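T-shirts smell musty again as soon as I warm up in them. Is it the washer or the room?

Asked by soggy_in_ivdale
January 8, 2022

Hi all, hoping somebody has been through this. Moved to a rental in Ivdale in October, first place where I can't dry stuff outside, and since then all my t-shirts have a smell. Not right out of the wash, they come out fine. Then I put one on, walk to the bus, and by the time I sit down it smells like an old dishrag. Cotton is the worst. Jeans are OK for some reason.

Washer is an Ichikawa front loader that came with the place, no idea how old. I use Povau liquid, the unscented one, one full cap plus softener. Cold wash mostly, short cycle because I'm usually doing it before work. No dryer, so everything hangs in the back room. Small window in there, I keep it shut when it's cold.
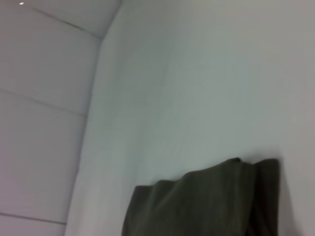 Back room, the corner by the paneling.

Takes a day and a half for a shirt to dry, sometimes two. I got a cheap humidity thing and it said 47 in the morning before I hung anything up and then it climbed all day, I forgot to write down where it stopped. Landlord says open a window. Thanks.

What I've tried so far: double detergent (worse??), vinegar in the softener drawer (smelled of vinegar, then of dishrag), and freezing a shirt overnight because my coworker swore by it. Did nothing. 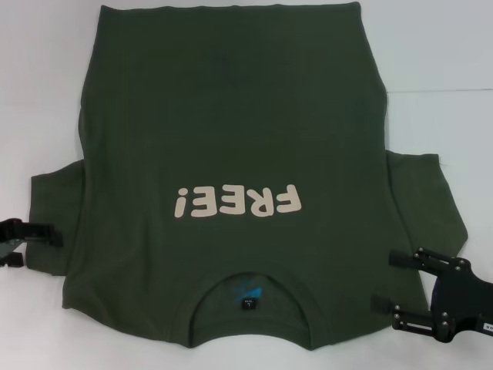 Also ironing does kill it for a few hours, then it comes back the minute I sweat even a little. So whatever it is, it's still in the cloth. I really don't want to throw out half my drawer, some of these are only from this summer. Do I clean the machine, buy a dehumidifier, or what? The Coreck one at the hardware store is $169 and I'd rather not spend that if it's the washer.

3 replies

quarterload

Both, probably, but do the washer first, it's nearly free.

You are using way too much soap. A full cap is for a huge dirty load. Extra detergent plus softener on a short cold cycle doesn't rinse out, it leaves a film on the cotton and the bacteria live in that. That's why doubling it made things worse. Same stuff builds up in the rubber door seal and the drawer.

What I would do –

Pull the drawer all the way out and scrub it in the sink with an old toothbrush. Look up into the slot too, mine was black in there.

Peel back the door seal and wipe it. Go around the bottom twice, thats where the gunk sits.

Find the little drain filter, usually behind a flap low on the front. Towel down first. Lots of towel.

Run it empty on the hottest cycle with machine cleaner. Then again with nothing.

After that soak the shirts overnight in warm water with oxygen bleach (NOT chlorine, read the tub for how much), wash on warm, long cycle, a third of the soap you use now, no softener at all. Two rounds if they're bad. And leave the washer door open in between.

mildewmike_not_my_name

just get a dryer

oldhousedrying

Agree with the first reply but a day and a half is too long. Once you go past a night or so with wet cotton in still air it's going to sour no matter how clean the machine is.

Extra spin first, costs nothing. Then space, leave a hand's width between shirts and pull them away from the wall. A plain fan pointed across the clothes did more for me than the dehumidifier ever did. If you do end up buying one, keep the door and window closed while it runs or you're just drying the street. Open the window OR run the machine, one or the other. And check the room itself for damp, run your hand along the joints and down low in the corners, sniff around a bit.

Update from soggy_in_ivdale

OK so I did most of this over the week. Drawer was disgusting. Filter had 18 cents and a sock label in it. For anybody who finds this later, what I did:

1. Cleaned the drawer, seal and filter, then two empty hot runs.

2. Soaked all the shirts overnight, long warm wash, less soap. Softener is gone for good.

3. Went over the panels and wiped down the seams with a damp cloth. No smell there that I could find. 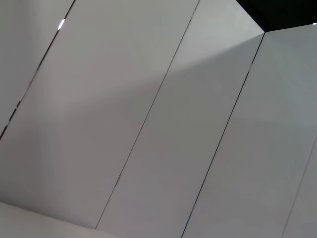 4. Fan from the thrift store, $20, left on low all night. Shirts are dry by breakfast now.

5. Did not buy the Coreck. Might still, will see how Febuary goes.

One shirt still smells a little so it's going back in the bucket tonight. Everything else is fine, even after the bus. Thank you both, and no, I have nowhere to put a dryer.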